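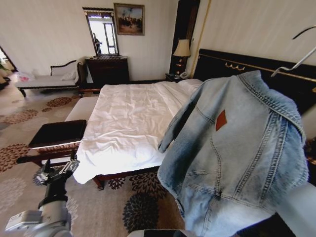 Last changed: May 23, 2025

Werna hanger set — README

Photos and clips of one job: a denim jacket and its hanger, in a furnished hotel-style bedroom. On the hanger, off the hanger, on the bed. No shirts in this part, those are in Deltden.

What's in the folder
jackets/ — 50 clips
hangers/ — 50 clips, hanger alone or mostly alone
room/ — stills, window side and bed side
notes.txt — Kai's notes, half German, sorry

Clothes
Light-blue denim jacket, washed out pale on the back and shoulders, tan double stitching. Small diamond patch, reddish brown, good for telling front from back once you know where it sits. Label it "jacket_denim", not "jacket_blue" (old name, still in a few files).

Hangers
One thin white, one black with broad flat shoulders. Tag the color every time. If only the hook shows, tag "hanger_part". On the white bedding the black one is easy to outline. The white one isnt, zoom in. 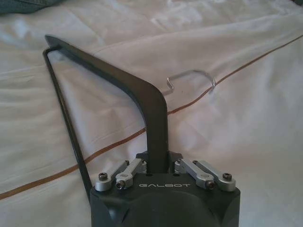
Bedding
White, with a thin dark piping line. Piping gets its own tag, "trim". Don't mark it as a fold. Wrinkles don't get tagged at all.

Room
Black headboard with gold trim, bedside lamp with a beige shade, white phone. Beige curtain at the window. Outline furniture once per clip, then copy foward.

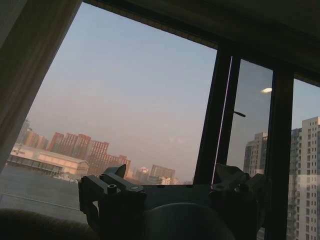 Window side, hazy skyline. Ceiling light reflected in the glass — tag "reflection", not "lamp".

Jacket states
hung / held / flat / heap
Heap means no clear outline of the sleeves. When in doubt between flat and heap, pick heap and add a note. Subira and Ludger went through 80 stills this way and disagreed on 3, all of them collars.

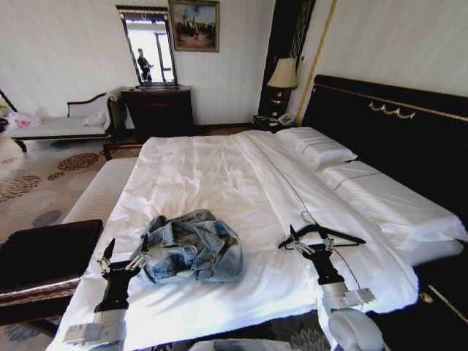

State: heap. Black hanger, tagged separately.

To do
- rename leftover jacket_blue files
- second pass on room/ (Doaa)
- coat version, September maybe

Questions to Subira Mussa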